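Help Forum > Biblical Studies > Writing and Method

How do I present source divisions in a flood narrative paper?

Posted by Asanka Roy, October 3, 2018

I am writing an exegesis paper on Genesis 6:5 to 9:17 for an introductory Old Testament course at Lekow. The limit is 2000 words. My draft is at 2176, not counting footnotes, and close to half of it is me explaining which verses go to the Priestly source (P) and which to the non-Priestly source (J). The instructor's note on my outline says "state your criteria before you state your results," and I thought I had.

I have two specific problems. First, I don't know whether to put the division in a table or argue for it verse by verse. Second, 7:7-9 does not fit. It uses "God" (Elohim) and has the animals going in two by two, which sounds like P, but it sits right after 7:1-5, which has the divine name and the seven pairs. If I give it to P, then Noah enters the ark twice in P, because 7:13 has him entering again. If I give it to J, the vocabulary is wrong.

I read English and first-year Hebrew. No German, so please keep that in mind with recommendations.

Theophilus Dankwa

Your two problems are connected. You are using the divine name as the main criterion and everything else as support, and then 7:9 breaks it. Do it in this order.

1. List the doublets first, without assigning them to anyone. God sees the corruption twice (6:5 and 6:12). The animal instructions are given twice (6:19-20 and 7:2-3). The entry is told twice (7:7 and 7:13). The promise at the end is made twice (8:21-22 and 9:8-17). This is an observation about the text and needs no theory.

2. List the tensions. One pair of each kind against seven pairs of the clean animals. Forty days of rain (7:12) against the 150 days of 7:24. Rain from the sky against the springs of the deep and the windows of heaven in 7:11. Keep them apart from the doublets, as a doublet alone can be a matter of style and a contradiction in numbers is harder to explain that way. 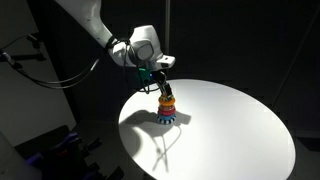
3. Sort both lists into two threads by continuity. Ask which statements need each other. The sacrifice in 8:20 uses clean animals, so it belongs with the instruction that provides extra ones.

4. Only now bring in the divine name and the vocabulary, as a check on the threads you already have.

5. State what is left over. In your case this is 7:7-9.

On the table question: use a table, as an appendix if your instructor does not count appendices. Two columns, verse references only, with a question mark beside the disputed ones. The body of the paper then needs one paragraph on criteria and one on the hard case. That should bring you under the limit without touching anything else.

Przemysław Grabowska

Cut the section on the history of the documentary hypothesis if you have one. Everybody puts that in and the grader has read it 1000 times. Also check if your school wants J or "non-P." Mine took off points for J.

Vasanthi Biswas

I agree with Theophilus on the order of steps, with one reservation about step 3. Continuity works well for P in this passage. It works less well for the other thread, which has no command to build the ark and no account of leaving it. You should say this in the paper.
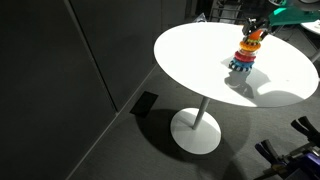 The usual answer for 7:7-9 is that the verses are mixed: a J entry notice that an editor has adjusted toward P, mainly in 7:8-9. That makes three hands to account for, and your paper has to say in what order they worked. Be careful with the word "layer" when you do. With the stacking rings on the white table, the blue one lies over the checkered one and the red one over the blue, and the sequence can be read from the side. Source and redaction language borrows that picture, but P in the flood story runs beside J for most of three chapters, and on the classic view it was written separately. "Thread" or "strand" is the better term for J and P. Keep "layer" for the editorial work in 7:8-9, which does presuppose the material under it. If you hold that P was composed as a supplement to J, or the reverse, then "layer" is right throughout, but you have to argue for that and you do not have the space.

For wording, something like this would do: "Verses 7:8-9 combine the clean/unclean distinction of 7:2 with the pairs and the divine designation of 6:19-22. I treat them as editorial and leave them out of both strands."

One correction to your post. 7:7 by itself has no divine name at all. Only 7:9 does. So you can give 7:7 to J without any vocabulary problem and limit the difficulty to two verses.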